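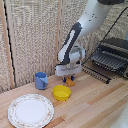
Capítulo 4
A bancada e o que fica em cima dela

Eu comecei a gostar de arrumar cozinha por causa de uma bancada ruim. Era estreita, ficava ao lado do fogão e vivia tão cheia que eu picava cebola em cima da tampa de uma panela (sim, da tampa!). Levei anos para entender que o problema morava menos no tamanho e mais no que eu deixava parado ali. Pense numa caneca azul-clara, numa tigela amarela e num prato branco com florzinhas na borda: três peças de uso diário, todas bonitas, e já foi embora um bom pedaço de madeira. Some a isso um bloquinho laranja que nem louça é e você tem a bancada de quase todo mundo que eu conheço, a minha incluída.

Neste capítulo vamos trabalhar com a superfície de apoio, que no livro eu chamo de plano de trabalho. No capítulo anterior ficamos dentro dos armários, e quem fez os exercícios direitinho deve ter sobrado com uma caixa de coisas sem destino. Guarde essa caixa por perto, ela volta daqui a pouco.

Quando dei este curso pela primeira vez, em janeiro, na escola Kelemen, eu abria a aula falando de materiais, e a turma dormia. Godelieve Martens, que dividia a disciplina comigo, sugeriu começar pela louça do café da manhã, e foi outra conversa. Todo mundo tem opinião sobre onde a caneca deve morar! Uns penduram, outros empilham, outros deixam no escorredor para sempre, e o escorredor vira armário sem que se tenha decidido nada.
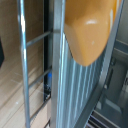 Aliás, o escorredor merece um parágrafo. Ele é um lugar de passagem, e eu insisto nisso com os meus alunos até cansar: a louça seca e segue viagem. Se você tem o costume de tirar o prato direto dali para a mesa, tudo bem, eu também faço, mas então conte o escorredor como móvel na sua planta, com largura, profundidade e o vão de que ele precisa em volta. Na apostila antiga eu reservava 500 mm de largura para ele e ponto final. Reinhold Thiele me corrigiu com paciência, porque numa cozinha pequena isso come o único canto bom para cortar legumes.

Outra coisa que aprendi com ele foi separar objeto de cozinha de objeto que está na cozinha. A tigela é do primeiro grupo. O carregador do telefone, a conta de luz, a peça de brinquedo cor de âmbar que ninguém sabe de que jogo saiu, tudo isso é do segundo, e é justamente o que acaba enchendo a caixa do capítulo 3.

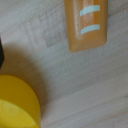 4.1 Objetos de passagem e objetos moradores

Chamo de morador o que dorme na bancada e de passagem o que só para nela. A chaleira costuma ser moradora, o prato do almoço é de passagem. Parece óbvio, mas experimente fazer a lista na sua própria casa à noite, antes de deitar, e veja quanta coisa de passagem já criou raiz. Eu fiz a minha e fiquei com vergonha.

Para o exercício você vai precisar de papel, fita métrica e da caixa. Desenhe a bancada vista de cima, marque os moradores e deixe as bordas da pia e do fogão bem claras, pois é nesses encontros que a madeira mais pede cuidado.

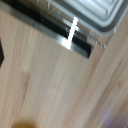
4.2 Madeira e metal, lado a lado

Vamos então às bordas. Passe o dedo devagar no ponto em que a sua bancada encontra o metal, se encontrar, e anote o que sentir: degrau, fresta, migalha. Migalha é o mais comum, e a escova de dentes velha resolve.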